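Robotic Assembly for Technicians
Unit 6 handout: The Wernum bench kit and the processor task
Course tutor: Esperanza Montoya
Bench sessions: Alaric Lindgren
Revised 15 January 2025

Before you start

Please read this before your first bench session. It covers what is in the Wernum kit, how the processor task is laid out, and what we think of the kit after using it with students since October. You will write your own review at the end of the unit, so treat our opinions as something to argue with!

The Wernum kit is put together by Flasance and reaches us through their training office in Nasurport. It is sold as a teaching package: an arm program you can open and edit, printed fixtures, a set of worksheets and a year of phone support. You supply the arm, the table and the computers to work on. I like that split very much, as it means a college can spend its money on the parts that last.

1. The layout

The tower lies on its side with the panel off, so the arm can work straight down into it. The fixture goes on the table to the left of the case, and the processor waits in its pocket there. The socket on the motherboard has to be open before the arm moves, with the metal bracket lifted clear of the pins. Look for that bracket every single time. An arm that sets a processor down on a closed socket will do it with perfect confidence.

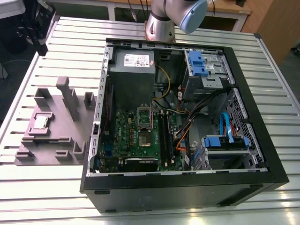
2. What the arm has to do

On paper the task is short. Pick the chip from the pocket, carry it over the wall of the case, line it up with the socket, lower it, let go, come away. Most of you could do it by hand in a few seconds, and yet it is a lovely teaching job, full of small traps.

Height. The side of the case is a wall standing between the fixture and the board. The program has a "carry" height for crossing it, and that height must allow for the chip in the fingers as well as the fingers themselves.

Turn. A processor fits its socket one way round only. The pocket fixes the angle of the chip, so if you move the fixture, you have changed the angle too. Run the table check again after any knock.

Room. Memory modules stand right next to the socket. On the way down the fingers have to stay inside a narrow space, and a wide opening that felt safe over the fixture may be far too wide over the board.

Cables. Power leads run across the case and they do not keep still from one computer to the next. The program does not know about them. You do.

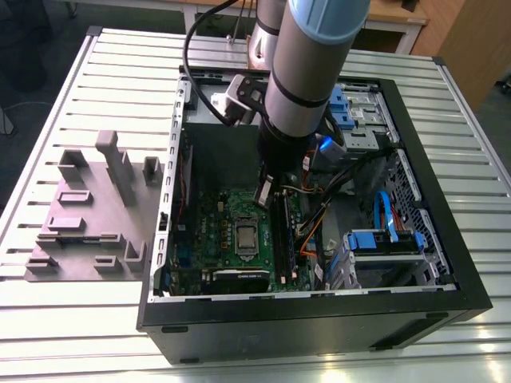

Fig. 2. Gripper down at the board, just left of the memory slots, with the processor in its socket.

3. What we like about the kit

The program is readable. Each move has a plain name and a comment line, and a student who has never written a line of code can find "lower to socket" and change its speed. Alaric had a group doing this in their first hour, and they were thrilled.

The fixture is a good piece of thinking too. The posts and ledges leave space for more than one sort of part, so the same plate can come back for later tasks. The drawing files come with the kit, and you may print your own version if you think you can improve the pocket. Please try! Last term's best project was a new pocket with a sloped lead-in.

The worksheets are sensible and get harder at a fair pace. There are 36 of them, and we use almost 10 in this unit.

4. What we would change

The guide to finding the table position is too thin. It gives the steps in the right order but says little about what a bad result looks like, and that is the bit beginners need. Use the notes in the Haugen folder on the shared drive, which has our own write-up with sketches.

The speed setting starts at 50 per cent. We think that is too fast for a first run over an open motherboard, and we ask you to bring it down to 10 before you press start.

I would also like a proper check for the socket bracket. At present the program trusts you to have opened it.

5. Your bench session

Work in pairs, one at the stop button and one at the screen, then swap.

Check the bracket, the chip and the cables, in that order, and say each one aloud.

Do a full run in the air above the case before going down to the board.

Write down every change you make to the program, including the ones you undo.

If a chip sits crooked, stop and call Alaric. Do not press it in with a finger.

6. For your review

Write a page on whether you would recommend the Wernum kit to another college. Say what a beginner would learn from it that they would not learn by fitting a processor by hand, and name one change you would ask Flasance to make. Bring a printed copy to the next class, along with your bench notes.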